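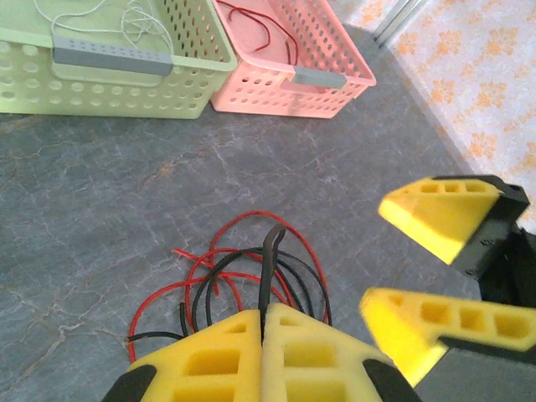
How do you sort a pile of tangled red and black wire?
Take the loosest loop first, work it free by hand and put each colour in its own basket.

Home | Boards | Sheds and Storage | Search | Log in

**wattlebend**
I've got a heap of leftover hook-up wire from the Grollelstead shed and I'm sick of it. Red and black mostly, all knotted together. I was going to pull it apart and put it in one big tub. Does anyone do it differently?

**Raelene Sheehan**
One big tub is how you got the knot. I use open plastic baskets, one colour of wire to each. Set them out in a row at the back of the bench before you start so you can drop each piece in as it comes free.
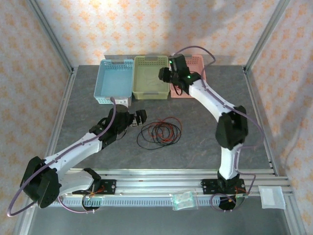 Skiltberg Makers Club — Storage and Tidying Group

**ji_44**
I don't agree with sorting by colour. Length matters more. When I need a long black piece I don't want to go through a whole basket of short bits. I have 140 odd lengths at home, all sorted by size, and it works fine.

**Raelene Sheehan**
Fair enough for that many. For a small pile, colour is quicker. Blue basket for black, pink for red, and green for the clear stuff. Coil each one loosely before it goes in. Tight coils kink.

**wattlebend**
What about the clear ones? I can hardly see mine once they're in a green basket.

**ji_44**
That's my other problem with it. Pale wire wants a dark tub.

**staltent_shed**
I'd do both — baskets by colour, then a twist tie on anything over 3 metres. Also check that nothing is hanging over the front edge of a basket before you move it. I've dragged half a basket onto the floor that way.
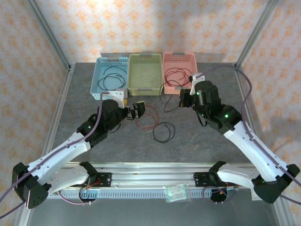
**Keeping it sorted**

**wattlebend**
Gave it a go after tea. Colour first, and I put the longest ones aside for ties. Took me 10 minutes for the first handful, faster after that.

**ji_44**
Still say length, but glad it's off the floor.

**Raelene Sheehan**
Cut ends go in a jar, by the way. Don't put them back with the coils.

Related threads
Labels that stick to plastic baskets
Staltent bench rail, where to mount it
Short offcuts: keep or bin?
August shed clean-up list

Contact the moderators | Copyright Skiltberg Makers Club | Back to top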